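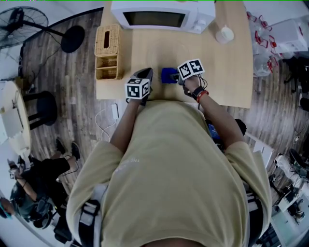

Photo: Piret Kazlauskienė / Ernell Community Library

Ernell Community Library
Progress report to the Vener Fund
Home Language Story Hours, second reporting period
Feb 9, 2020

Dear friends at the Vener Fund,

Thank you for your patience with this report, which is reaching you a little later than I promised. We moved the children's shelves just after the new year and I spent a good part of that month hunting for my own notes (they were in a box marked Atlases). I have them back now, and I'm glad to say they make happy reading.

You will remember that the grant was meant to do two things. The first was to start regular story hours in languages other than English for families in Ernell and the farms out toward Schmieder. The second was to build up a shelf of picture books that those families could borrow and keep for a good long while. In our first report we had a schedule and a great many hopes. This time we have children on the rug.

Attendance

We recorded 788 visits to story hours during the period, counting children and the grown-ups who came with them. I was hoping for 300, so you can imagine how I felt adding up the sign-in sheets! The Spanish hour is the fullest and has become rather noisy in the best way. Ukrainian and Vietnamese are smaller and steadier, with the same families coming back and, more and more, bringing cousins. The Somali hour got off to a slow start. We had put it right at supper time, which was my mistake, and once we moved it to the late morning it picked up nicely.

What has pleased me most is how many grandparents come. We had written the whole proposal with young parents in mind, and then the grandparents turned up, settled into the good chairs, and began correcting the readers' pronunciation. Two of them have since become readers themselves. One grandmother does all the animal voices, and the children now refuse to hear the goose book from anyone else, me included.

The books

We have added 187 titles to the home language shelf so far. Finding them took longer than finding the readers did. Large suppliers carry plenty in Spanish but very little in Somali, and several of the Vietnamese books we first received were clearly meant for much older children, with small print and long paragraphs. We sent those back and went through Flurko, a small importer, which was slower but let us see sample pages before ordering. I would do it that way from the beginning another time.

The longer loan period has worked well. Families may keep a book for two months, and very few have gone missing. Some come back with a bit of jam on them, and I have decided to take that as a good sign.

Money

Of this period's installment, $3,571 remains unspent. Nearly all of it is set aside for the Somali order, which has been placed but not delivered, and for reader stipends through the end of March. We spent less than planned on printing, as the schools kindly sent our flyers home with their own. We spent more than planned on snacks. I would like to ask your permission to move the leftover printing money to the snack line, and I've attached a short request so that it is all in one place.

What has been hard

Getting to us is still the trouble for families on the Schmieder side. The bus does not run at useful times and not everyone has a car to spare in the middle of the day. We tried one story hour in the grange hall there, and it went well enough that I'd like to do more, though the hall is chilly and we will need to borrow a proper rug.

We also lost our first Ukrainian reader when her family moved away, and the hour was paused for a few weeks while we looked for someone new. Our new reader is a retired piano teacher and has brought songs into it, which the little ones adore.

Coming up

In March we will hold a family evening with all the languages together, one story told several ways, and supper afterward. Please do come if you are able. You would be very welcome, and there will be plenty to eat.

With warm thanks,

Piret Kazlauskienė
Children's and Family Programs

Attached: attendance by language, book list, budget table, request to move funds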